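Neues aus der Arbeitsgruppe Greifen: Orientierung schätzen, wenn die Kamera mitdreht

In der letzten Ausgabe haben wir kurz erwähnt, dass im Projekt Kadham die ersten Messungen mit der Kamera am Handgelenk laufen. Inzwischen liegen die Ergebnisse vor, und ich möchte sie hier etwas ausführlicher vorstellen.

Das Problem ist einfach zu beschreiben. Eine Kamera, die am Handgelenk des Roboters sitzt, dreht sich mit jeder Bewegung mit. Der Boden ist dann im Bild nicht mehr unten, und viele Verfahren, die mit aufrechten Bildern trainiert wurden, machen plötzlich grobe Fehler. Unser bisheriges Netz hat zum Beispiel Fenster und Schränke oft verwechselt, sobald das Bild um neunzig Grad gedreht war.

Kevin Pacheco hat deshalb einen Zwischenschritt vorgeschlagen. Zuerst wird aus den Gelenkwinkeln des Arms eine grobe Richtung der Schwerkraft berechnet. Danach korrigiert ein kleines Netz diese Richtung mit Hilfe von langen Kanten im Hintergrund, also Fensterrahmen, Geländer oder Schrankfronten. Erst das gedrehte Bild geht weiter an die eigentliche Erkennung. Der Faltenbalg und die anderen Teile des Arms werden vorher mit einer Maske entfernt, denn sie bewegen sich anders als der Raum und haben die Schätzung am Anfang stark gestört.

Für das Training wurden 3877 Bilder benutzt, für den Test weitere 409, die aus anderen Räumen stammen. Der Zwischenschritt hat die Zahl der groben Verwechslungen deutlich gesenkt, vor allem bei seitlich gedrehten Bildern. Schwierig bleiben Aufnahmen gegen helles Tageslicht. Wenn die Scheiben überstrahlt sind, bleiben zwar die Sprossen als Kanten erhalten, aber die Kontraste auf weißen Möbeln und Wänden gehen fast verloren. Tineke Dijkstra prüft zurzeit, ob eine kürzere Belichtung genügt oder ob wir zwei Belichtungen kombinieren müssen.

Offen ist noch die Maske. Sie wird bisher für jede Stellung des Arms aus dem Modell gerechnet und passt bei stark gebogenem Balg nicht genau. Im Januar wollen wir eine gelernte Maske dagegen testen. Wer eigene Bilder mit schwierigem Licht beitragen kann, meldet sich bitte bei Tineke. 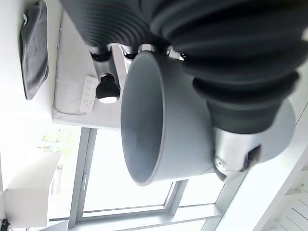
Kurz notiert: Nächstes Treffen der Arbeitsgruppe

Das nächste Treffen findet im Januar bei Gremard statt. Themen bitte vorher an Kevin schicken.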